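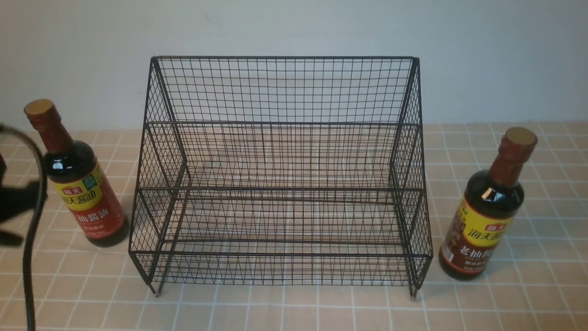 Two-tier mesh rack with two bottles of soy sauce.

Handout 6: Growing and Drying Pole Beans for Seed
Skuvcombe Garden Course

Last session covered sowing dates. We pick up with plants that are already climbing and are meant for dry seed. The variety in the course plot is Trình, a pole bean with a long season. If you are growing a bush bean at home, most of this still applies, but you can skip the section on supports.

Supports

Set the poles before you sow. Pushing them in later tears the roots. Use poles taller than you are and tie them at the top with twine. Plant beans at the foot of each pole and thin to the strongest plants once the first true leaves open. Keep 6 inches between the plants you leave.

Trình is slow for the first few weeks and then climbs fast. Wind any loose stems around the pole by hand. 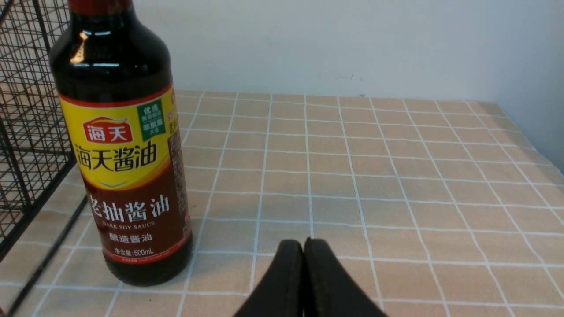 One reader of last year's handout wrote in to say that she had waited for every pod on the vine to turn brown and lost the lower ones to mold. Her advice was to go over the plants twice a week and take the dry pods as they come. We have changed the harvest section to match.

Watering

Water at the base of the plant. Beans need the most water while they flower and while the pods fill. When most pods have begun to yellow, stop. Extra water at that stage keeps the plant green and delays drying.

Do not feed with a high-nitrogen fertilizer. You will get leaves and few pods.

Harvest records

The plot at Carnevitz kept a count for two seasons. The first season gave 2,041 sound seeds. The second, with a wet September, gave 1,195, and another 204 were thrown out for mold or weevil holes. Both seasons used the same bed and the same number of poles.

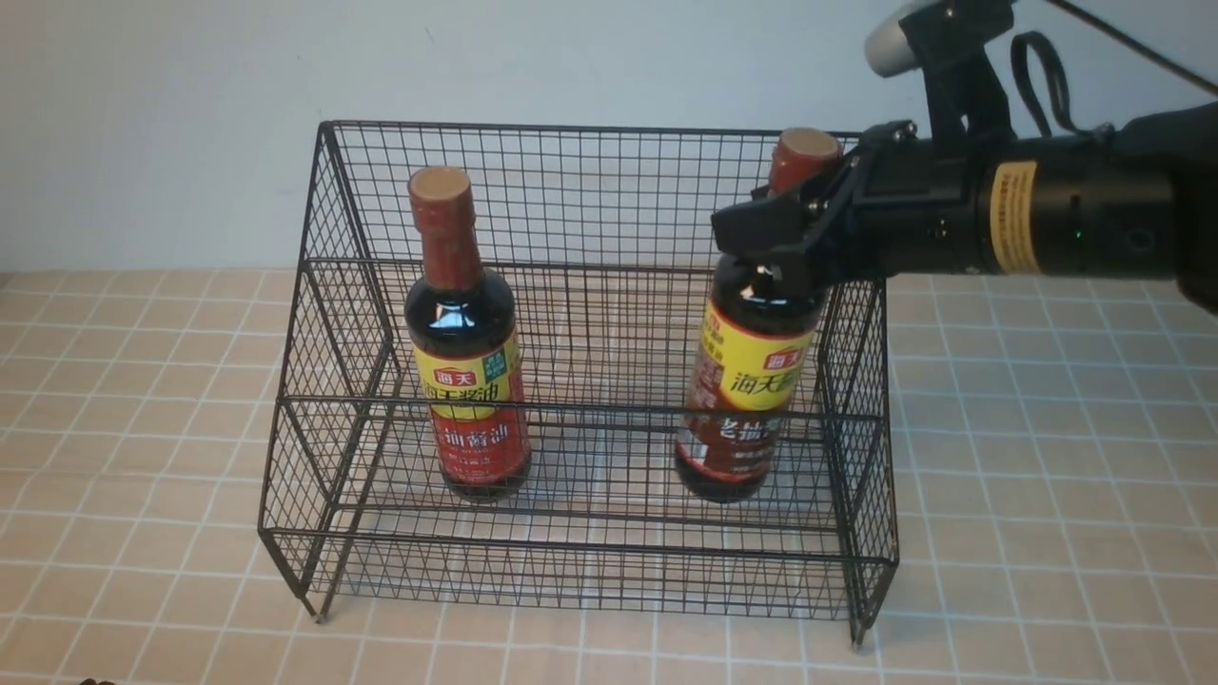 The drop is more than the weather alone would explain. The bed had grown beans two years in a row, and the soil was compacted along the path side. Move your beans to a new bed each year if you have the space, and keep off the soil when it is wet.

Drying and shelling

1. Pick pods that are tan and papery and rattle when shaken.
2. Spread them in a single layer indoors, out of direct sun, for two weeks.
3. Shell by hand. Discard seeds that are split, wrinkled, or stained.
4. Press a seed with a fingernail. If it dents, dry the batch for another week.

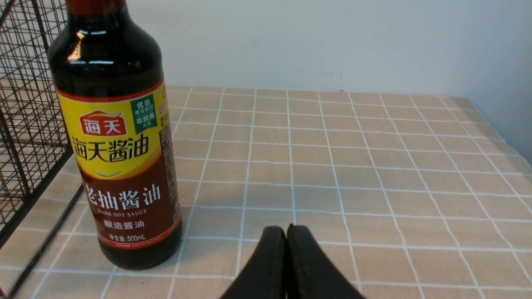

5. Freeze the dry seeds in a sealed jar for three days to kill weevils. Let the jar come back to room temperature before you open it.
6. Label with the variety and the year, and store somewhere cool and dark.

For next session

Read the Pladeck seed storage sheet and bring a small batch of your own beans for the germination test. We start indoors at 10 a.m.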